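Lusby 3-ton heat pump runs all night but back bedroom never gets there, is it the unit or the ducts?

Posted in Heating & Cooling > Central systems

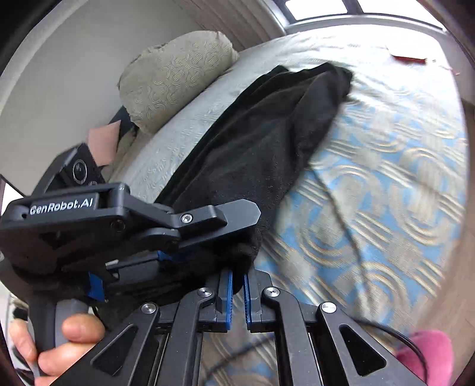 tapia_creek_dad: Before you do anything else, tell us what size the old system was and if anybody touched the ducts when they put the new one in. That matters more than the brand.

Original post by hollyhock97:

Okay, editing this to add what Tapia Creek Dad wanted (thanks for the fast reply!). The house is 1,902 square feet, one story, on a crawlspace. Old system was a 3 ton straight AC with a gas furnace, and it was older than my marriage. In September we had Femier Heating & Air swap it for a Lusby 3 ton heat pump with the matching air handler. Same ducts. They made a new metal box to connect the air handler to the old trunk line, put in a new line set and a new drain with a float switch, and that was it, one long day and they were gone by supper.

The front of the house is great. Living room, kitchen, hall, all fine. But the back bedroom, the last one on the run, sits there at 64 when the thermostat in the hall says 70. The air from the register in there feels lukewarm at best and there isn't much of it. With the old furnace that room was never toasty but it was livable (I had a space heater in there maybe a few nights a winter, now it's every night).

The other thing is that it runs and runs. I'll get up at 4 a.m. and it's going, and it's still going when I make coffee. Our electric bill went up, which I expected since we dropped the gas, but I don't have a good feel for how much is normal.

Femier came back once. The tech was a nice kid, he put his gauges on it and said the charge was good and the unit was doing what it's supposed to. He said I could try closing some vents in the front rooms to push more air to the back. I did that and now there's a whistle in the hallway and the bedroom is maybe one degree better. They've also offered to sell me a bigger unit, which kind of made my jaw drop because I just bought this one!

So is it the unit, or the ducts, or am I expecting too much from a heat pump? I'd rather not spend another 2,000 dollars guessing. I can get in the crawlspace if I have to, I don't love it but I've been down there.

tapia_creek_dad

Ducts. I'd put money on it. If the front of the house is holding 70 then the unit is making enough heat, it just isn't getting to the back.

Open all those vents back up first. Closing them raises the pressure in the trunk, and if you've got leaks under the house you're now blowing more warm air at the spiders. That's your whistle too.

Then go under there with a flashlight while the blower is running and follow the run all the way to the bedroom. On mine (also a crawlspace, also a Lusby, a size smaller than yours) the flex had come halfway off the boot and was heating the dirt very nicely. It had a strap on it but the strap had slid. I pushed it back on, put a new strap on and went over the joint with mastic. Don't use the gray cloth duct tape, it lets go. While you're down there look for places where the flex sags between hangers or makes a hard turn, and anywhere the insulation is hanging off. Put your hand at every joint. If you feel air, you found some of it.

Also check for a damper handle where the branch comes off the trunk. It should be in line with the pipe. If it's crossways it's closed, and I've seen people chase that one for years.

The running all night part wouldn't bother me. A heat pump puts out cooler air than a furnace and stays on a lot longer. Mine hardly shuts off in January.

plerier_owner

Get a Plerier. We've had ours three winters and every room is the same. Lusby is ok but I wouldn't have gone with them.

crawlspace_veteran

I did this work for a good while before my knees quit, so here's my two cents, and it's mostly agreeing with the first answer.

Don't let anyone sell you a bigger unit off of one cold room. Ask Femier if they did a load calculation on the house and ask to see it. If they matched the number on the old nameplate, which plenty of outfits do, then you still don't know what that bedroom needs. A furnace pushes out much hotter air, so a skinny little duct can get away with it. Put a heat pump on the same skinny duct and the last room comes up short. The duct was probably always too small or too long and the furnace was covering for it.

What I'd ask for is a static pressure reading at the air handler and an airflow reading at that bedroom register, with the filter in and all the vents open. It isn't a long job. If static is high, look at the return side too. A lot of those older houses have one return in the hall and the bedroom door shut all night, and then the air has no way out of the room. Try sleeping with the door open for a couple of nights and see what your thermometer says. It's free!

One more, have them check which blower speed it's set to. New air handlers come out of the box on a factory setting and it doesn't always get changed for the house.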